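I finally sorted out the cleaning cloths this month. They had been living in a bag on the back of the pantry door, and every time I wanted one I got four.

Most of them came from Tidden, the discount store out past Clorton. I buy them when the old ones go stiff. The good ones are gray with a looped pile, and they pick up dust well enough that I stopped buying spray for the shelves. The bad ones are a thin yellow kind that came free with something. Those went into the garage for the bike chain.

Looped microfiber doesn't like being stored in a heap. The loops grab each other, a corner gets rolled inside, and after a few weeks you have a rope. I used to iron out the worst ones, which was a mistake. Heat flattens the pile and then they just push water around the counter. Now I shake them hard, once from each end, and lay them flat on the dryer for an hour. 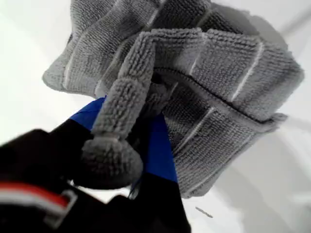
Gray looped fabric, bunched up.

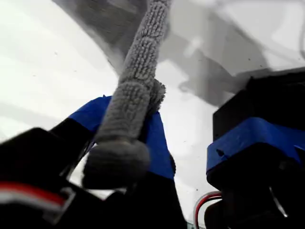 When I complained about all this in an earlier post, Ha wrote in to say that folding was the wrong approach for anything with a pile, that cloths should be rolled from the short side and stood on end in a shoebox, and that fabric softener was what had ruined mine in the first place. I had been using softener on everything for years, so I couldn't argue with that part.

I tried the shoebox. It works for the small cloths. The big ones lean over and take the rest with them, so those are folded in thirds on the shelf above the washer. I keep 6 in the box and 2 by the sink, and the rest can wait their turn.

Washing is the same as before minus the softener. Warm water, no cotton towels in the load, low heat or the line. Cotton sheds lint and the microfiber holds on to all of it. If a cloth has already picked up lint, I go over it with a stiff nail brush while it's dry. It takes a while and I usually do it with the radio on.

The bag from the pantry door is now holding onions. Next is the drawer with the sponges and the Wurnavora scrubbing pads, which has a bottle brush in it that I haven't needed since we got rid of the narrow vases.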